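Home | Tickets | Docs | Log in

Ticket 458: left gripper pose drifts in Asen tracker

Found it, and I'm so pleased! The clock sync in the Nevance driver was stamping left-hand poses 213 ms late, so the planner kept chasing old positions. Swapped in the host clock, replayed the log, and the two tracks line up beautifully (all 1020 poses!).

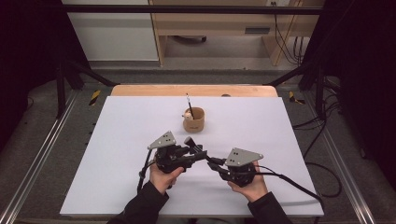
Chrysoula Raptis: Does the fix survive a driver restart? Mine went back to the old stamps.

Comments (2)

Sarkar: Same here, pin the config.

Celtaddale: Pinned, works a treat!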